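Projet Urum - Aménager un coin d'observation pour le dessin de nature morte
Rapport de projet, atelier Kundorau, groupe 7

Le projet consistait à installer un poste de dessin d'observation dans un angle de la salle Ekwueme, avec un budget limité à 66 euros. 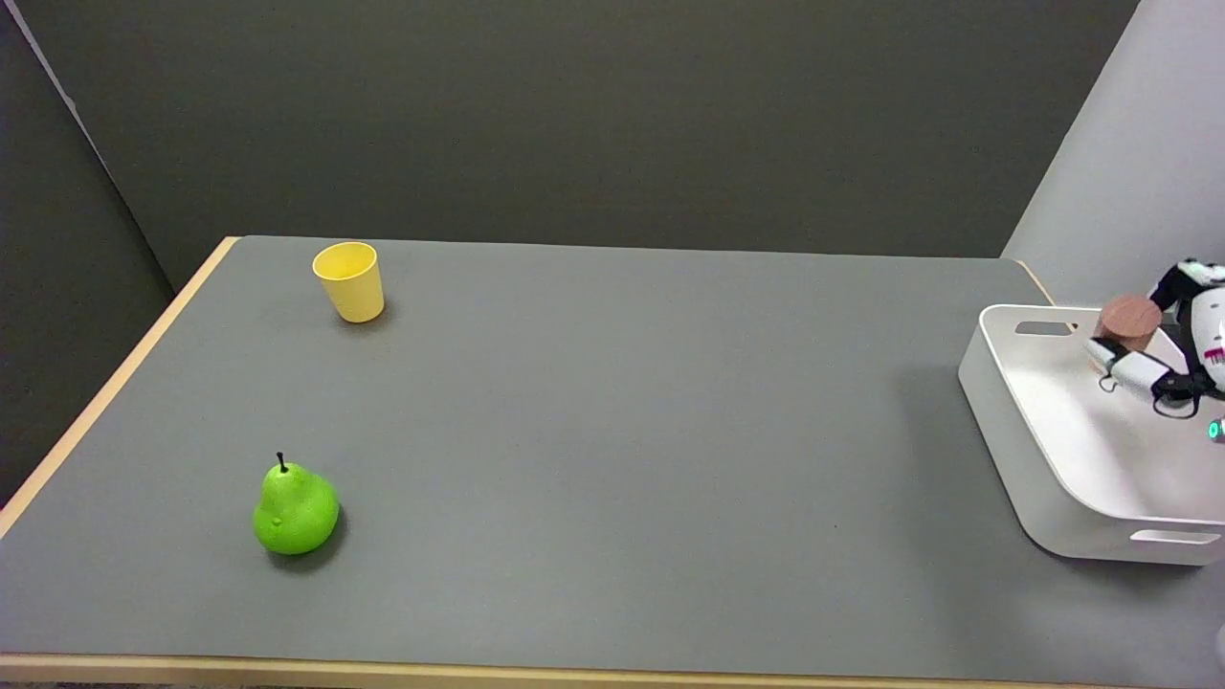
Nous avons d'abord travaillé sur le fond. Les élèves de première année ont du mal à lire les ombres quand le décor est chargé, donc nous avons gardé une table grise et mate, bordée de bois clair, et des parois sans motif. La paroi de droite est plus pâle que celle du fond, ce qui donne deux valeurs à comparer.

Pour les objets, nous avons retenu des formes simples : un gobelet en plastique jaune et une poire verte artificielle. Le gobelet sert à étudier l'ellipse du bord, la poire à travailler le reflet et l'ombre portée. Un vrai fruit aurait changé d'aspect entre deux séances.

Les essais ont eu lieu en novembre avec 12 élèves. Chacun a fait un croquis au crayon, puis une reprise au fusain. La principale difficulté a été l'ellipse - souvent trop ouverte par rapport à la hauteur du regard. Les ombres ont été mieux traitées au fusain.

Reste à régler la question de la lampe. Le modèle Virkano que nous avions demandé dépassait le budget.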